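Ernville Makers' Association
Minutes of the November meeting
Held in the upstairs room, 7 p.m.

Quorum was reached once the coffee arrived. The minutes of the last meeting were approved with one correction: the soldering irons were "misplaced," and the word "stolen" is withdrawn.

1. Open day at Prestis

The events group reported on Saturday's visit to the Prestis open day, where members saw the simulated kitchen used to try out household robot software before it is let near a real one. We had signed up 25 members and 8 went, which the events group described as a strong showing for a morning start.
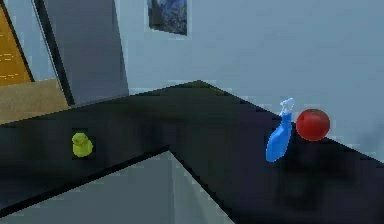 The host explained that a practice run costs next to nothing in simulation and that the software had been through 300 of them that week. A member asked how many had gone well. The host said that this depended on the task, and moved on to parking.

There was a long discussion of the duck. Several members felt that a duck did not belong on a kitchen counter. Others said they had one on theirs. The chair ruled that the duck was outside the scope of the report.

Members agreed that the talk was clear and the chairs were not. It was noted that the view from the gripper is much closer than most people expected — one member spent part of the session believing the projector was at fault, and has asked that this be minuted without a name.
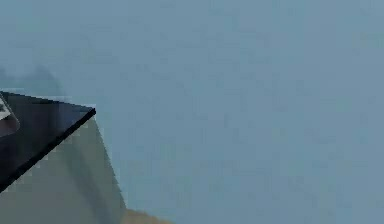 MATTERS ARISING

2. Return visit

Prestis has offered to bring a short version of the demonstration to our spring fair. Agreed in principle. They need a table, a screen and a power outlet that works, so the Foulkes Street side of the hall is ruled out.

3. Costs

The shared van came to $50, including the wrong turn at Visov. Approved for payment. A motion to bill the navigator separately failed for lack of a second.

4. Other business

The key to the supply closet is still missing. Members are asked to check their coats.

Meeting closed at 8:40 p.m. Cookies to be brought by whoever did not bring them this time.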